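Dernière mise à jour : novembre

Je vais me faire gronder au club, mais tant pis : je trouve que la coupe Wongate a raison de démarrer en simulation. J'encadre 16 élèves à l'atelier Elwood, avec 2 vrais bras pour tout le monde. Faites le calcul ! En virtuel, chacun peut rater son tri autant qu'il veut, et croyez-moi, ils ne s'en privent pas.

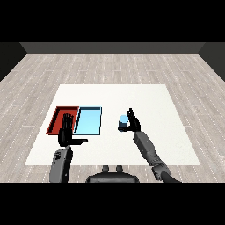
Un bac rouge, un bac bleu, deux mains noires : notre exercice de tri.

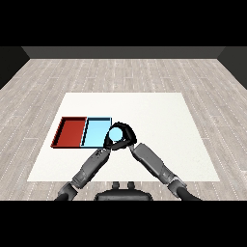 On me répond que sans tournevis, ce n'est plus de la robotique. Mouais. L'an dernier, on a passé neuf semaines à visser — et une seule à réfléchir. Là, ils se disputent sur l'angle d'un pouce, et moi, ça me ravit (même à 18 h, quand je voudrais fermer).

Commentaires

Modise : Et le budget ? Notre kit a coûté 275 euros, on n'en est pas morts.

boleck : D'accord sur le fond, mais gardez les tournevis !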